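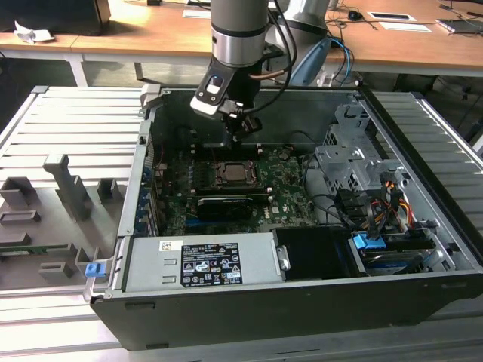

Inside the Towers: Gallery from the Derkton Parts Room

The Derkton parts room takes in old office desktops and strips them for anything that can be used again. The current batch came from the Skascombe branch, which cleared out 31 machines in October. Genowefa Cieślak keeps the parts list and Firouzeh Bakhtiari does the write-ups. Click any thumbnail to see it full size.

1. Dell tower, side panel off
Dark gray and black case, laid on its side on the slatted aluminum bench. The cooler is off and the metal top of the processor is showing near the middle of the board. The black graphics card is still seated in its slot.

Drive cage and cables: The silver cage has square holes all over it and folded metal brackets. Black, red, yellow and orange cables hang around it, SATA data and power leads among them. The bright blue latch by the lower bays is plastic, so please go easy on these.

Power supply: Silver metal box. Supplies are tested at the Plesum bench and get a green sticker if they pass.

Notes on this batch

Memory goes in the shallow trays, sorted by size. Drives are logged by serial number and go to Jafarzadeh for wiping before anything else is done with them. Graphics cards are bagged one to a bag.

Keep the screws with the case they came from. We have over 2,000 loose ones in the gray tub already and don't want more.

Bare cases are stacked by the back door for pickup on Monday. Shelf 56 is for parts with no label. If you know what something is, write it on a tag and move it to the right shelf.

Requests for parts go to Genowefa. Please include the model number of your machine.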